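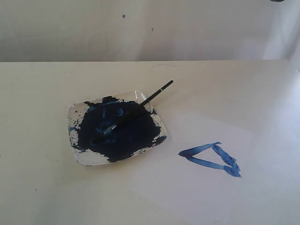 *Blue triangle on plain paper, with the dish and brush.*

## Painting arm goes heavy on one side of the triangle, then faults on the return to dish

**Posted by girley_bench** | October 17, 2025 | Forum: Small arms and hobby automation

I run a small tabletop arm with a Bimmont controller. The job is a simple painting demo: dip the brush in the dish, paint a triangle on a sheet of paper, put the brush back in the dish, go home. It has been fine for weeks with a marker pen. With a brush it is a mess.

The triangle in the photo is typical. The top stroke comes out acceptable. The right side is far too thick, with paint built up in lumps and a big blob at the lower right corner. The last stroke back to the left point is thinner. I also get splatter inside the dish and a couple of blue dots on the backdrop, so at some point the brush is flicking.

The second problem is worse. On about one run in five the arm stops on its way back to the dish with fault 829, "following error, axis 2". When that happens it holds for a moment and then the shoulder sags until the brush is pressed into the table. I have bent one brush this way and I don't want my hand under it.

Settings:

- Travel speed 236 mm/s, painting speed 30 mm/s
- Brush taped into the old pen holder
- Path height taught at one corner of the paper only
- Brakes: none that I know of

Is this one problem or two? I have already swapped the paint for a thicker one and it made no difference to the fault.

---

**mocanu_retrofit**

Two problems, I think, but they may share a cause.

Start with the paint. You taught the height at one corner, so you are trusting the table to be level with the arm's base. A pen in a sprung holder doesn't care. A brush does. If the table is a little high toward the right, the bristles get pushed down harder there and let go of most of their paint on that side. Teach all three corners of the triangle separately, with a dry brush, so the tips just bend. Write down the three heights. If they differ by more than a millimeter, shim the base or enter the three points as a plane in the controller.

The blob in the corner is a different thing. Most likely the arm is coming to a full stop there before it changes direction. Look for an exact-stop setting on that waypoint and change it to a blended corner with a small radius. You will lose a bit of sharpness. If you want a sharp corner, lift off at the end of the stroke and come down again to begin the next one.

For the flicking, 236 mm/s with a loaded brush is too fast. Drop the travel speed by half whenever the brush has paint on it. Wipe the brush on the rim before leaving the dish too.

Now the fault. A following error means the axis wasn't where the controller told it to be. On the return move you come down toward the dish, and if the height is off there as well, the brush or its ferrule could be catching the rim. Run the return with no dish on the table, at full speed, 20 or more times. If you get no faults, it's contact. If you still get them, look at the axis itself: belt tension, the grub screw on the pulley, and the motor cable where it flexes.

---

**tapewormer**

had the same thing, just raised the following error limit till it quit complaining. works ok now

---

**ovanen_user**

Please don't raise the limit. That number is the only thing telling the controller the arm has hit something. With it opened up, the motor keeps pushing for longer before it gives up, and this arm already drops when it faults.

The sag is the part I would fix first. It sounds like the drive cuts power to the motors after a fault, and with no brake on axis 2 the weight of the arm brings it down. Things to do, in this order:

1. Stop using it unattended, and keep your hands out from under the arm whenever it is powered. If you need to move the paper or the dish, park the arm in a folded position first, with its weight resting on a support.
2. Check whether your controller has a setting for what happens on a fault. Some can bring the arm to a controlled stop and hold position. Holding is not a substitute for a brake, because it goes away if the power does.
3. Fit a counterbalance spring or a motor with a brake on the shoulder. I did the spring on mine. It still drifts down, but slowly.

I agree with the test without the dish. I would also get rid of the tape. If the brush slips in the holder even slightly, your taught heights mean nothing by the second sheet. A drill chuck collet works, or a printed clamp with a screw.

---

**girley_bench**

Ran the return move 30 times with the dish off the table and got no faults. Put the dish back and it faulted on the fourth run, so it is catching the rim. I've raised the approach point and slowed the travel moves.

Corner heights differ by 2 mm, with the right side high. I'm shimming the base this weekend. The limit stays where it was. Spring is on order, and until it's fitted I'm parking the arm on a block before I reach in.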